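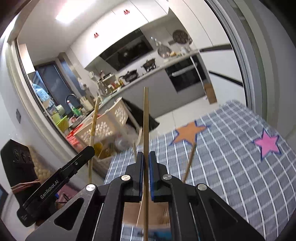
Tried the new Rarnisach slot from Restadex over the weekend. Theme is a lighthouse keeper and a sea full of ghosts. 25 paylines, five reels, minimum bet is low.

2/ Base game is slow. I did 88 spins before the first bonus round — the fog feature, where one reel stays wild for three spins.
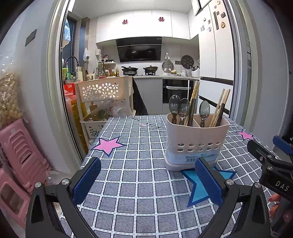 3/ Free spins need three bells. Mine paid 65 times the bet, mostly from one screen of anchors. The music changes too, and you can mute it.

4/ Mwajuma Laizer asked how it compares to Vurholm. Same studio, but Vurholm has the better bonus.

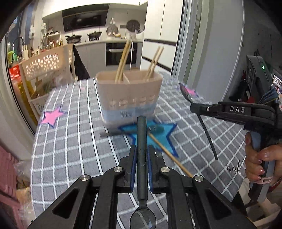 It also loads faster on my phone. I'll stick with demo credits on this one until the February update.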